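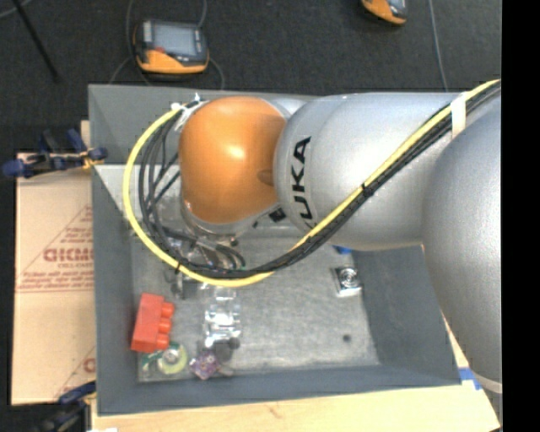

**Foro > Huerto y terraza > Compost y lombrices**

## ¿Vermicompostera en terraza con 38 grados o me olvido?

**tomatera_cansada** escribió:

Hola a todos, llevo tiempo leyendo pero es mi primer hilo. Vivo en un quinto sin ascensor, terraza orientada a suroeste, y desde febrero tengo una vermicompostera de tres bandejas de la marca Flisteo. En primavera iba de maravilla, las lombrices gordas y contentas, y saqué mi primera bandeja de humus en junio (¡qué ilusión me hizo, de verdad!). El problema es el verano. Esta semana he levantado la tapa y había un montón de lombrices subidas por las paredes, y abajo un charco marrón que olía a alcantarilla.

He quitado la fruta, he metido cartón y la he arrastrado al lado del lavadero, donde da sombra hasta las cinco de la tarde. Pero mi pareja dice que o se arregla el olor o las lombrices se mudan al pueblo con mi suegra. ¿Alguien aguanta un verano entero con esto en terraza? ¿Cómo?

---

**Pavlović** escribió:

Buenas. Yo llevo ya cuatro veranos en Zaragoza, así que calor sé lo que es. Dos cosas:

1. Deja el grifo abierto siempre, con un cubo debajo. El charco que huele es lixiviado que se ha quedado sin aire, y con calor se pudre en dos días.
2. Baja la comida a la mitad. En agosto comen menos de lo que parece y lo que sobra fermenta, y al fermentar se calienta todo.

Que suban por las paredes es que abajo están incómodas. Si mañana siguen igual, vacía la bandeja de abajo y enjuágala.

---

**Mitetti** escribió:

Yo añadiría botellas de agua congelada. Una por la mañana encima del cartón y otra a la hora de comer. Llevo dos veranos así y no se me ha muerto casi ninguna. Es un rollo acordarse, eso sí, y en el congelador me caben las botellas o las croquetas, pero no las dos cosas.

---

**Pavlović** escribió:

> Una por la mañana encima del cartón y otra a la hora de comer

Perdona, pero con esto no estoy de acuerdo. La botella suda, te encharca la capa de arriba y le estás sumando agua a una caja que ya va sobrada. Además pasas de mucho calor a mucho frío en un palmo de sustrato. Yo prefiero mil veces una manta mojada por fuera, que enfría al evaporar y no toca lo de dentro.

---

**Mitetti** escribió:

Pues a mí me funciona, qué quieres que te diga. La botella va metida en un calcetín viejo y el calcetín chupa el agua. Y la manta mojada en Valencia, con la humedad que tenemos aquí, no evapora nada: se queda como una toalla de playa olvidada en el coche. En Zaragoza igual sí.

---

**Pavlović** escribió:

Vale, lo de la humedad te lo compro. En costa no lo he probado nunca.

---

**naheed_zaidi** escribió:

Hola, soy Naheed Zaidi, la del hilo de los semilleros (ese que se fue por las ramas y acabó hablando de gatos). Antes de discutir de botellas, yo preguntaría qué temperatura hay *dentro*. Con un termómetro de cocina de los de pincho lo sabes en un minuto. La lombriz roja lo pasa bien hasta los 25 más o menos, y por encima de 30 ya empieza a sufrir.

Y otra cosa, tomatera: ¿cuánto llevas metido desde junio? Yo me pasé con el melón el verano pasado. La cáscara de melón es agua pura, y además me trajo una nube de mosquitas que tardé un mes en echar.

---

**tomatera_cansada** escribió:

Ay, Naheed... melón. Muchísimo melón. Y sandía. Me has pillado.

He pinchado el termómetro de la carne (he comprado otro para la carne, tranquilos) y marca 31 en la bandeja de en medio y 28 abajo. El grifo lo tenía cerrado desde que lo monté, porque pensaba que el líquido se guardaba para regar. Lo he abierto y ha salido un vaso largo de una cosa negra que prefiero no describir.

¿Eso se puede echar a los tomates o los mato?

---

**Trasevari** escribió:

Si huele mal, al desagüe. No te la juegues con los tomates en plena producción. Cuando huela a tierra mojada, lo diluyes uno a diez y lo echas al suelo, nunca a las hojas.

Y ahora me gano enemigos: una vermicompostera en una terraza suroeste en agosto es mala idea y punto. Yo tuve una y la acabé regalando. Estuve dos veranos pendiente de la dichosa caja, sin poder irme ni un fin de semana. Desde entonces uso bokashi: un cubo cerrado debajo del fregadero, y cuando está lleno lo entierro en un macetón. Huele a encurtido cuando lo abres y ya está.

---

**naheed_zaidi** escribió:

Trasevari, el bokashi me gusta, pero hay que tener macetón donde enterrarlo, y en un quinto sin ascensor subir sacos de tierra tiene lo suyo. Y el salvado activado lo tienes que ir comprando. Las lombrices una vez que las tienes, las tienes.

---

**Trasevari** escribió:

El salvado me lo hago yo en casa. Pero sí, lo de los sacos es verdad, yo vivo en un bajo y se me olvida que la gente tiene escaleras.

---

**huertodeli** escribió:

Me meto para preguntar algo relacionado. He visto a un particular que vende 2.000 lombrices con el cajón incluido. ¿Es mucho para empezar en un piso de dos personas? En otro sitio venden botes de 300 y me parece muy poquito.

---

**Pavlović** escribió:

Con 300 se empieza, pero vas a estar meses echándoles media zanahoria a la semana. Con 2.000 vas bien si la caja tiene sitio. Eso sí, no las compres ahora: espera a finales de septiembre, que los envíos con este calor llegan cocidos. A mí me llegó un paquete en julio una vez y prefiero no acordarme.

---

**Mitetti** escribió:

Por una vez estoy de acuerdo con Pavlović, apuntadlo en algún lado. Y pregunta en el huerto urbano de tu barrio antes de pagar nada. A mí me dieron un puñado en un táper y de ahí salieron todas.

---

**tomatera_cansada** escribió:

Actualizo, que sé que estas cosas se quedan sin final y me da mucha rabia cuando busco un hilo viejo.

He hecho mezcla: grifo abierto, cero melón, un buen puñado de cartón de huevos troceado y una botella congelada con calcetín solo a mediodía. Hoy a las cuatro marcaba 27 en la bandeja de en medio. Quedan dos o tres despistadas en la tapa y el resto se ha vuelto a bajar. El olor ha aflojado bastante - mi pareja dice que «se puede tender la ropa», que viniendo de él es mucho.

Lo que sí me han salido son unos bichitos blancos minúsculos, como puntitos que saltan cuando muevo el cartón. ¿Malo?

---

**naheed_zaidi** escribió:

Si saltan son colémbolos, buena gente. Comen moho y no molestan a nadie. Si son redonditos y no saltan, serían ácaros, y tampoco es para asustarse, pero suele indicar que está muy húmedo. Más cartón y a correr.

---

**Trasevari** escribió:

Me alegro de que remonte, aunque sigo pensando lo mismo, ya veremos cuando quieras irte de vacaciones.

---

**tomatera_cansada** escribió:

Nos vamos el viernes una semana, ejem. ¿Las dejo con cartón mojado y la bandeja medio vacía, o se las llevo a mi suegra?

---

**Pavlović** escribió:

Cartón mojado, nada de fruta, grifo abierto con el cubo grande y la caja dentro de casa con las persianas bajadas. Una semana sin comer ni la notan.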